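Sunil Weerasinghe @sunilfixes
August 9, 2023

1/ Ikisum swears its refurb towers are "fully tested, ready for upgrade." I've read that line on a lot of listings. So, lid off before I believe a word.

Board's in. The socket bracket is up and there's no CPU under it. No memory in the slots either. "Ready for upgrade" is doing a lot of work there. 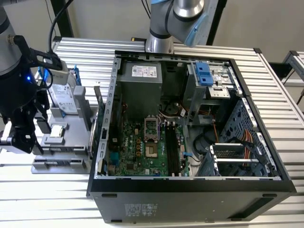
2/ Memory first

Imtiaz Cassim keeps telling me any stick goes in any slot. Fine, if you like guessing. Read the board manual, then look at the white latches at the end of each slot. Latch still leaning out? The stick isn't seated, whatever the click sounded like.

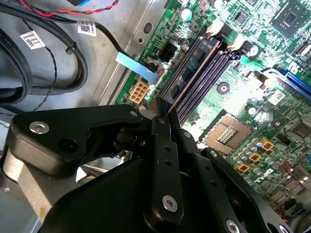
3/ One stick or two?

The forums say you MUST run a pair. For a spreadsheet machine? I'd want to see numbers. One 8 GB stick does email and invoices all day. Look at the blue module with the empty slot next to it. I'm not losing sleep over that slot, and I'm not paying Lellico prices to fill it.
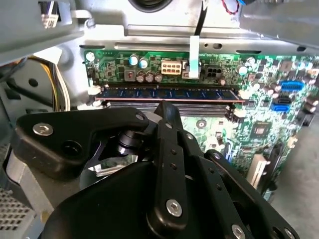
STORAGE

4/ Blue plastic drive carriers. Sellers love the words "tool-free." Maybe. I've snapped two of these tabs on other towers, so I pull slowly and keep a screwdriver handy.

Zover wants $24 for a replacement carrier. For a bit of plastic! Try the parts bin first.
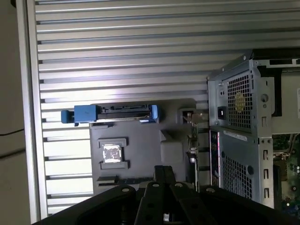
Blue drive carrier, pull tab at the left.

5/ Would I buy another one? At $48 with no processor, no. Knock $20 off and ask me again.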